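I've been playing Korkwood since the early access days, and the question I get most from friends who just picked it up is how to get through the first winter without losing half the village. So I finally sat down and wrote out how I do it! This is for the standard map on normal difficulty, playing as the Marinho clan, but most of it carries over to Sino if you swap fishing for hunting.

Start before you even place the hall. Pause the game the moment the map loads and scroll along the river until you find a bend with clay on one side and oak on the other. Reroll if you have to (I rerolled my current save a silly number of times and I regret nothing). Put the hall on the clay side, a little back from the water, and unpause.

Next, send 2 families to cut wood and everybody else to gather berries. Leave the blacksmith alone! I know he's shiny and he's right there in the build menu, but he eats iron you don't have yet. Build the smokehouse first, then the granary, and put them close enough that the paths touch. Villagers in this game walk like they're on vacation, and a long path will cost you more food than wolves ever will.

When the leaves turn, open the trade tab and look for the merchant named Lesley. She buys smoked fish at a better price than anyone else on the river and she'll sell you wool coats, which you want before the snow in December. Save up 935 coins before she docks and you can dress the whole village in one go -- she only stays a short while, so have the warehouse stocked and ready.

Once it snows, open the work panel and drag firewood to the top. Then drag it to the top again after you load a save, as the game likes to forget. My friend Daiane Frota plays with firewood second and scouting first, and her villages do fine, so maybe I'm just nervous. I grew up on strategy games from 1999 where one missed click froze everybody.

Last step: don't expand in the thaw. The ground looks green but the fields stay locked until the flood passes, and any house on the low bank goes under. Wait for the heron to show up by the hall, then build as much as you like.

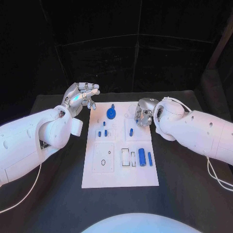
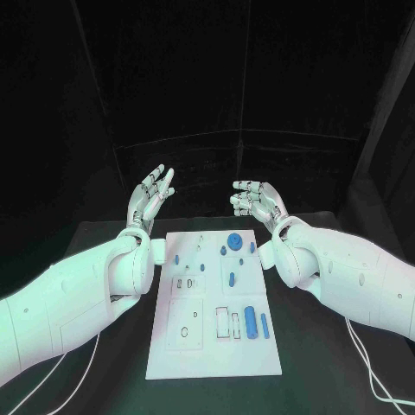
Two arms and one white board.

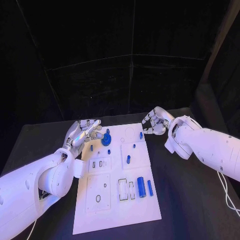

Can I move the hall later if I picked a bad spot?

You can, once you've researched stone foundations, but it costs a full season of work and your storage is locked the whole time. If you're still in the first year, restarting the map is quicker.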